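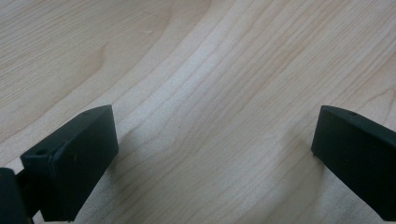
Jimik Hand-Held Gripper, two-finger: review after a full order cycle

Posted May 18, 2019
Filed under: Equipment, Buying and Budgeting

Rating: 4 out of 5
Price paid: $1,579 for one unit with the wrist camera
Bought from: Jotent, direct

We teach pick-and-place jobs to a small arm, and for that we need recordings of a person doing the same job by hand with the same kind of fingers the arm uses. Until last fall we did it by dragging the arm itself through the motions. That ties up the arm, and the arm is the expensive part. A hand-held gripper lets the arm go on working while someone records at a table across the room.

I was asked to pick one and put a number in the budget for it. I looked at three: the Jimik, the Guillot, and a used Pelus set that came up at auction. This review is mostly about the Jimik, which is the one we bought, but I'll say what I know of the other two.

What you get

One gripper, two fingers already fitted, the camera on its bracket, a cable, a bag of spare screws and a hex key. There is no case. The quick start sheet is a single page and it is enough. The full manual is a download, and the section on calibration is out of date by at least one software version.

The fingers

Dark green molded plastic, close to black in most light, with a matte surface and flat contact faces. The matte finish matters more than I expected when I wrote the spec. Our old fingers were a polished light gray and they threw reflections into the recordings whenever the overhead lights were on. Against a pale wood table these stand out clearly at both sides of the view, and there is a good wide stretch of table between them when they are open.

The flat faces are fine for boxes, blocks and anything with parallel sides. Round items are less reliable. We ended up sticking thin rubber on one pair, and Jotent sells a pad kit for the same purpose that I would add to the first order if I were doing it again.

Finger edges are slightly beveled. Thin items lying flat, such as a card or a washer, are hard to get under, and you will want to practice dragging them to the table edge first.

The view

The camera looks low across the table, past the fingers. You see both tips in the lower corners and the work surface running away behind them. That is close to what the arm's own camera sees, so the recordings carry over with little trouble. The picture is a bit soft and grainy along dark edges. For our jobs this has made no difference. If you need to read small print on parts, budget for a better camera.

Watch your table. Ours is light wood with a slight sheen, and a bright band shows up in the middle of the view. We kept the table and moved one lamp. The soft shadow under the fingers stays in the recordings whatever you do, and I stopped trying to get rid of it.

Using it all day

The grip trigger is smooth. Weight is acceptable for an hour and tiring after two. We now plan sessions of 45 minutes with a change of operator, and that has to go in the labor estimate. I left it out of mine, and the first month ran over.

In a good session one person gets through 28 clean recordings of a simple job, including resetting the parts. Use your own figure when you plan, but do take it from a trial day. The sales sheet number assumes the parts put themselves back.

What it cost us

The purchase price is the easy line. Our full first-year budget for the station came to $2,555, made up as follows:

Gripper with camera: $1,579
Spare fingers and screws: $210
Storage drives: $340
Table lamp and clamp: $86
Shipping: $60
Held back for repairs: $280

We have used a little over half of the repair money. One finger cracked at a screw hole after a drop onto concrete, and the replacement took nine days to arrive. Order the spare fingers with the unit. They ship free with it and they don't ship free later.

Storage is the line people leave out. Recordings pile up fast, and we passed 2,000 of them before the spring was over.

The other two

The Guillot is better made. The trigger is lighter, it comes in a proper case, and the manual is current. It also costs around twice as much, and its fingers only fit Guillot arms unless you buy an adapter plate. If you already own a Guillot arm, get that one.

The Pelus was cheap, and I was tempted. Spares are no longer sold, the camera needs a driver that will not install on our newer machines, and one finger had play in it. I would only consider it for parts.

Good points

Matte fingers, easy to see in the recordings
Camera angle close to that of a working arm
Spare fingers swap in a few minutes with the supplied key
Jotent answers email within a day

Bad points

No case
Calibration section of the manual is out of date
Flat faces slip on round items without added pads
Plastic around the screw holes does not like being dropped

Before you order

Ask Jotent which finger version is in stock. There are two, the hole spacing differs, and spares for one do not fit the other. The version is printed on the packing slip and nowhere on the part.

Check your approval limits too. With the pad kit and the extra fingers on the same invoice, ours went over the amount a department can sign for by itself and sat in purchasing for three weeks. Splitting off the storage drives would not have helped in our case, as they came from another supplier anyway.

We have put a second unit in next year's budget, with the same fingers and the same camera.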